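Notizen Vortrag, Teil 2: Packstation von Begay

Angebot kurz nennen: Miete, 15 Monate Bindung. Kein Testzeitraum!
Zahl aus dem Prospekt: 770 Sendungen pro Schicht. Fragen: mit welchen Beuteln? Wer räumt Fehlgriffe weg? Zeyu Dai hat zweimal nachgehakt, Antwort steht aus.
Folienbeutel sind der harte Fall, Kartons kann jeder.
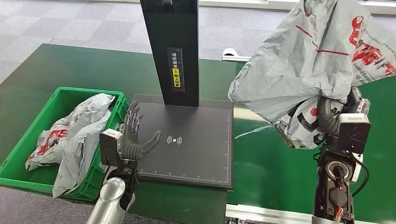 Bei uns in Dedau kommen mehr als 2000 Beutel am Tag, viele zerknittert, Etikett irgendwo. Fünf Finger pro Hand kosten Geld, Sauger wären billiger. Vergleichsangebot von Sturnlow zeigen, dann Bujar Leka zur Wartung.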